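Rikeo Garments: hanger and shirt episodes, bedroom set
README, updated May

Welcome! Rikeo Garments is a collection of demonstrations for teaching a two-armed humanoid to handle clothes in an ordinary bedroom. It was put together by the Wuleveo group, and we're really pleased to be sharing it. Clothes are wonderful things to learn from: they fold, slide, catch the light and never land the same way twice. 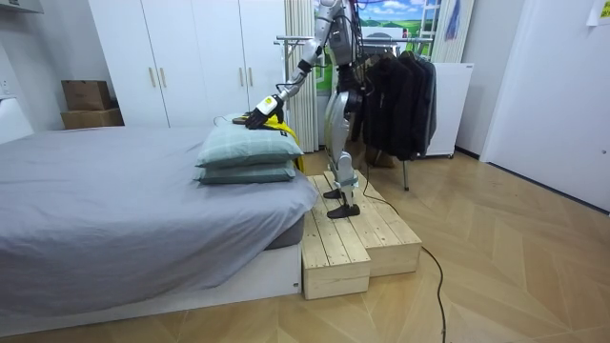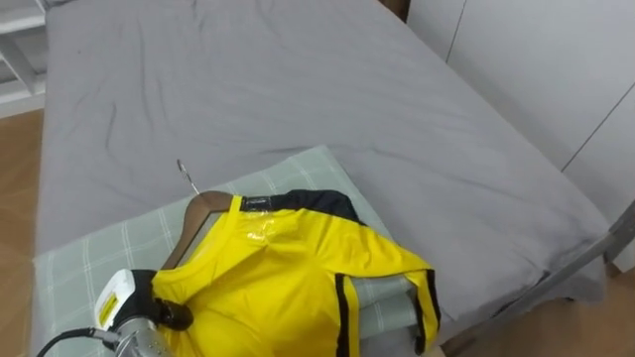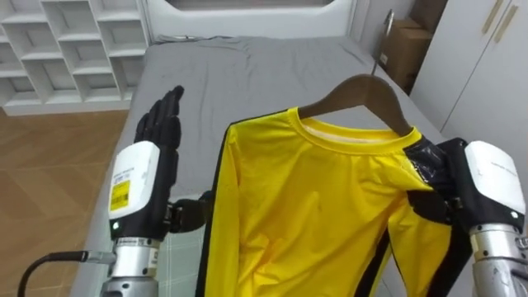 The bedroom set-up with the yellow garment, from the room camera (first) and from head height (second and third).

What you get

3,119 episodes, each one a single attempt at a single task. Every episode has a room view and a head view, the joint positions of both arms, the finger positions of both hands, and a short written instruction such as "pick up the shirt by the hanger". The views and the joint readings share one clock, so you can line them up without any fiddling.

Video runs at 30 frames per second. Joint readings are stored at the same rate, which makes the loader very short (have a look, it's a nice easy read).

Tasks

There are 2 task families. "Lift" starts with a garment on the bed, on its hanger, and ends with it held up clear of the bedding. "Lay" goes the other way. Starting positions vary a lot within each family, and we think that's the best thing about the set.

Splits

The Orkmont split holds back 49 episodes for testing. Please don't train on these, even for a final run. Everything else is yours to divide up as you like.

Labels

Each episode is marked success, partial or failed. Do keep the failed ones! Several of our favourite recoveries are in there, with a slipped grip followed by a second go. The field is called outcome, in lower case.

Known problems

Shiny fabric can blow out in the head view. One hand is often outside the head view, so use the joint readings if you need to know where it is. Early episodes have the instruction text in capitals.

Loading

Unpack the archive, point the Laaksonen loader at the top folder and call it with the split name. If it complains about a missing index, run the rebuild script once and try again.

Corrections to labels are very welcome. Send the episode number and the outcome you think it should have.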